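The week I chased a rounding bug through the wrist camera

Posted February 1, 2024
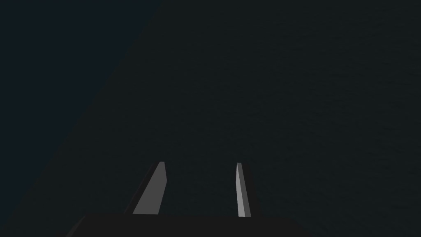

So I have been living inside the simulator again. My partner asked me at dinner what I did all day and I said "looked at gray rectangles," which got a laugh, but it was a pretty fair account of my working life lately.

Quick catch-up for anyone who doesn't read every post (hi, Mom). I work on the perception and planning side of a grasping stack we call Julo. Julo takes wrist camera frames, guesses where things are, and hands a list of possible grasps to the planner, which is called Grulik and was named before I got here, so please don't ask. Grulik picks one, works out a path, and passes it down to the controller. Most of my job is the seam between those two. Things go wrong at the seam. They always have, and I sort of love it there.

The trouble this time was in our nightly run. We do 3000 simulated episodes every night with random lighting, random table heights, random textures, random everything, and then in the morning a script sorts the failures into buckets. For months the biggest bucket has been plain old bad grasps, which is fine, that's the research problem. But two weeks ago a new bucket showed up labeled "planner: no valid target," and it kept getting fatter. One morning it had 1261 episodes in it. Out of 3000! I spilled coffee on my sleeve.

My first guess was the lighting. We had widened the brightness range in the randomizer back in July and I have been suspicious of it ever since. At the bottom end you get frames that are charcoal on charcoal, with the table barely different from whatever is past the edge of it, and the fingers are the only thing with any contrast. If I were a segmentation network and somebody showed me that, I would also throw up my hands. So I spent a full day pulling up dim episodes and staring at them with my monitor brightness cranked, and writing down whether Julo had found the table plane.

It had. Nearly every time! It was doing way better in the dark than I was. I felt a bit proud of it and also annoyed, as that had been my whole theory.

Then I went looking at the finger mask. Before we fit anything to the depth image we have to throw away the pixels that belong to the gripper itself, or the planner thinks there are two tall skinny obstacles hovering right in front of the camera and refuses to move. (Ask me how I know. It was my first month.) The mask isn't learned. We take the joint state, render where the fingers ought to be, grow that shape by 8 pixels for safety, and cut it out. Simple, old, boring code. I hadn't opened the file in over a year and I'd have bet money it was fine.

Gudrun Rothe, who sits across from me and owns the controller, was the one who asked the useful question. I was grumbling about masks and she said, "Which joint state are you using?" And I said the current one, obviously. And she said, "Current when?"

Well.

The simulator stamps camera frames in one clock and joint states in another, and there is a little helper that matches them up. When we moved to the new build of Schmieder (our in-house sim wrapper, lots of duct tape, much loved), somebody changed the helper so it rounds the stamps to whole milliseconds before it compares them. That somebody was me. I have the commit. The message says "tidy up time stuff," and I'd like a word with the person who wrote it.

Most of the time the rounding does nothing at all. But when the physics step and the camera step land on either side of a rounding boundary, the lookup misses, and on a miss the helper quietly hands back the oldest entry in the buffer. The oldest entry is usually from the start of the episode, when the gripper is closed. So Julo gets a frame with the fingers wide open, renders a mask for fingers that are shut, and cuts a neat hole out of the middle of the table where there's no finger at all. Both real fingers stay in the depth image. Grulik sees two walls, marks every target as blocked, and gives up. Very sensible of it, given what it had been told.

The reason the bucket grew slowly – and this drove me nuts for days – is that the camera rate is one of the things we randomize, and the schedule was widening that range a little every night. More odd rates, more boundary cases, more misses. The lighting had nothing to do with any of it. I owe the lighting an apology.

The fix itself was tiny. I compare the raw stamps now, take the nearest joint state on each side, and interpolate between them. If there's nothing close enough, the helper raises an error and the episode is marked as a sync failure, with its own bucket and a loud red label. I should have done that the first time. A function that returns something plausible when it has no answer is a mean thing to leave lying around for your coworkers, or for yourself.

I also wrote a small debug viewer, and that has been the fun part. It's called Rivine and all it does is step through an episode one frame at a time, with the rendered mask drawn over the wrist view and the age of the joint state printed in a side panel. You can tap the arrow keys and watch the outline jump off the fingers and back on again. I stepped through the bad frames over and over, cackling. Gudrun moved her headphones from her neck to her ears.

Rivine buffers 2000 frames and then gets slow, and the color picker does nothing yet, and if you resize the window while it's loading it dies without a word. I'll get to it. I want to add a depth view next to the color one first, and maybe a way to jump straight to the frames where the mask and the depth edges disagree by more than a few pixels. That would have saved me most of a week.

Last night's run came back with nine episodes in the "no valid target" bucket. I checked all of them in Rivine over breakfast. Seven were table heights that the arm can't reach no matter what you do, so that's a randomizer range I need to tighten. The other two I don't understand yet. The mask sits right on the fingers, the plane fit looks good, and Grulik still says no. Gudrun thinks it's a joint limit thing and I think it's the collision margin, and there is now a pastry riding on it.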